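Re: Kurkley two-arm kit, anybody tried the trial?
From: Bo-ram Wang
Date: January 5, 2025

Vasiliki Vrettos wrote:
> Has anyone had the Kurkley kit on a bench yet? Zimach quoted us
> for a trial and I'd like to hear from a real user first. Mostly I
> want to know how the wrist cameras do with ordinary kitchen stuff.

Hi Vasiliki (and all),

Yes! We've got one on trial through Zimach and I've been putting it up against a microwave, which is a mean test because everything on it is pale and shiny. Both arms come with the same black parallel grippers, and I like them a lot.
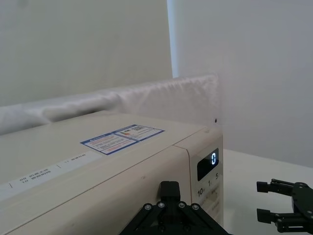

Left wrist view, with the other gripper open at right

You do lose part of the view to your own gripper, as you can tell. I got used to it pretty fast, but if your job needs small print read up close, ask Zimach about the mounting bracket before you sign anything. Ours took 6 screws and a lot of muttering to shift.

Doors are where I'd spend your trial time. An open one eats up so much room in front of the arm, and the window mesh is a nice check on how much fine detail you're getting.
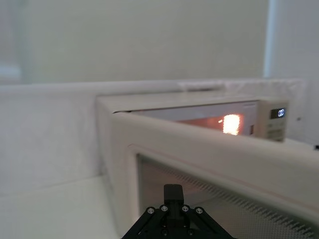 Door open, light on inside, display at 00

Text is better than I expected when the angle is kind. Button labels on the panel come through fine, Chinese characters and all, though the tiniest stuff is still a squint (for me anyway, Nam has younger eyes).

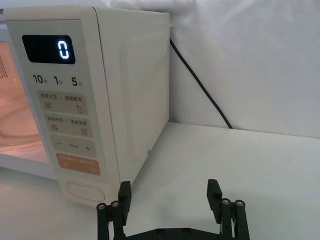 Control panel from the front right corner, fingers wide open

Now the grumbles. The spare finger pads are 362 a set, which made me choke on my coffee, and the manual is 400 pages with no index! Support has been good though, they answered ticket 2748 the same afternoon. We had the Rukora kit before and I wouldn't go back.

My trial runs until March, so if you want me to try something on it, send me a list.

Bo-ram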